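Saber Open Afternoon, or How I Failed to Outwit a Piece of Mesh

June in Derkosow offers you the lake, the other side of the lake, and this year the open afternoon at Redero, a robotics outfit in the old Nultau building past the rail yard. I had been to both sides of the lake.

I expected a robot doing a backflip, or at least waving. The project they were showing is called Saber, which had raised my hopes further. Saber is a pair of small black grippers that a person holds, one in each hand, and does chores with, so that a robot can later learn the chores from the recordings. There was a demonstration at 2, and it was held mostly in the dark, like a magic show where the magician is concentrating too hard to talk.

The chore was a fan-shaped gray tray with curved slots in it and a piece of green mesh. One gripper minds the mesh, the other comes in toward the tray. It's the sort of thing you'd do with your bare fingers while thinking about lunch.

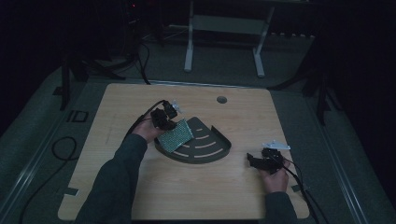

I stood through 13 rounds of this and I'd like it on record that I was riveted by the end. You start to have opinions about elbows. A man next to me was whispering "left, left" like it was a penalty kick.

Then they let the visitors try. My turn came with number 67 on a paper ticket, and I was given 20 minutes, which seemed generous until I picked the things up. Take away your fingertips and you find out how much of your personality was stored in them. I could open and close just fine. I could also chase a piece of mesh across a table for some time without it ever feeling threatened.

The woman running the session said my recordings would be kept. She said it kindly — I suppose a robot has to learn from somebody what hesitation looks like.

What I liked best was how used the tools were. I'd pictured something sealed and shiny, and these had the look of a good pair of pliers.

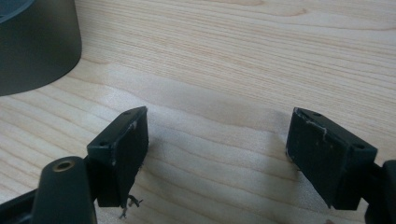 Finger pads on one of the grippers, scuffed along the edges.

Coffee was in the hallway afterward, in very small paper cups, and I picked mine up with enormous respect for my own thumb. They're doing another one in the fall. I've already asked whether they'll have the mesh again, and they said probably something harder, possibly with a lid.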